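Sorting Arm, Build Report
Shared workshop project, Feyisa room
Abenezer Araya

I wanted a robot arm I could build and repair with my own hands, so the links are 3D-printed and every joint runs on a hobby servo. I named it Lerkero. The job it has to learn is small: pick up a colored wooden cube and put it next to another one of the same color. I love this thing already!
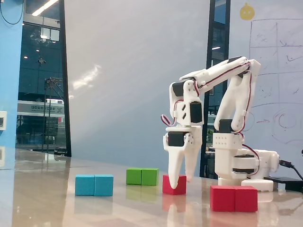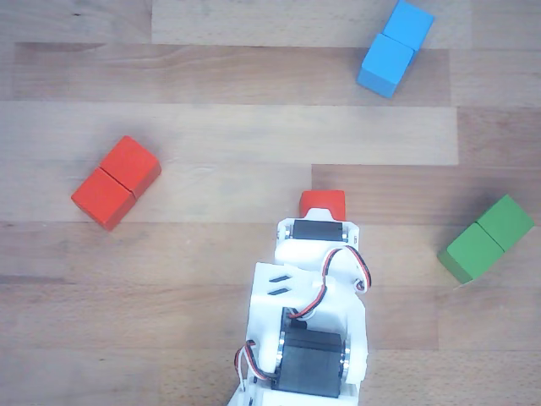
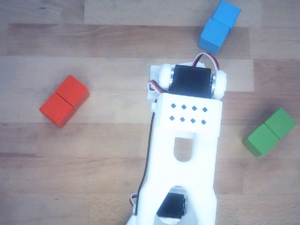
The cubes are red, green and blue in all three views.

Zewditu Woldemariam thought I was fighting the wrong problem. She wrote in the workshop log that the shoulder servo was carrying the whole arm and would sag whenever the reach got long, and that no amount of tuning would hide it. Move the spool of cable weight back toward the base, she said, and test again before touching the code.

She was right about the sag. I rerouted the servo wires closer to the links, printed the forearm again with thinner walls, and added a short pause before the fingers close - that pause helped more than I expected.

Test results, August
I ran 50 pickups with the old forearm and 50 with the new one. The old one missed 9 times. The new one missed 3 times, all of them at the far side of the table, where the arm is stretched out and the fingers come in at a slant.

Still to do
The wrist wires need proper clips, because a loose loop can catch on a cube when the arm swings. I also want softer finger tips - maybe a strip of rubber - and a second try at the far reach with a stronger shoulder servo.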